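Sicherheits-Check Animationsstudio Stilto, Rundgang vom 9. Dezember 2019
Kommentare: Ashwin Suvarna

1. Fluchtwege und Türen
In Ordnung. Der Gang zum Schnittraum ist wieder frei, vielen lieben Dank an alle, die am Freitag noch Kartons geschleppt haben! Die Tür zum Treppenhaus klemmt leider ein wenig, das habe ich der Hausverwaltung gemeldet.

2. Renderraum, Klima und Brandschutz
Mit Einschränkung. Der Feuerlöscher ist bis April geprüft, der Rauchmelder hat beim Test brav gepiepst. Die Klimaanlage war mir aber doch recht laut, und wenn »Clillmont« ab nächster Woche nachts durchrechnet, möchte ich vorher gern den Techniker von Bangera im Haus haben.
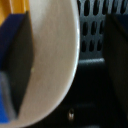

Bitte stellt bis dahin keine Jacken oder Taschen vor die Lüftungsgitter, auch nicht »nur kurz« (ich weiß, der Haken an der Tür ist abgebrochen, ein neuer ist bestellt).

3. Steckdosen und Kabel
Nachbessern. Unter den Zeichentischen hängen zwei Mehrfachleisten hintereinander. Jede Leiste ist bis 3000 Watt zugelassen, aber hintereinander dürfen sie trotzdem nicht stecken. Venkatesh Acharya kümmert sich darum und bringt Kabelkanäle mit.
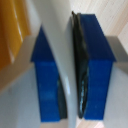

Am Compositing-Platz sieht es dagegen vorbildlich aus, da könnte man fast Besuch hinführen.

4. Bildschirmarbeitsplätze
In Ordnung. Platz 11 braucht noch eine Fußstütze. Und macht bitte Pausen, gerade jetzt in der Endphase von »Sirkus«!

5. Vorführraum
In Ordnung. Lautstärke beim Probelauf unter 80 Dezibel, Notbeleuchtung geht. 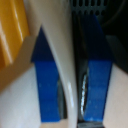
Blaue Greiferfinger, dazwischen ein weißes, gewölbtes Objekt.

6. Erste Hilfe
Nachbessern. Pflaster fast aufgebraucht, Verbandbuch liegt wieder beim Empfang.

Nachkontrolle der Punkte 2, 3 und 6 vor der Weihnachtspause.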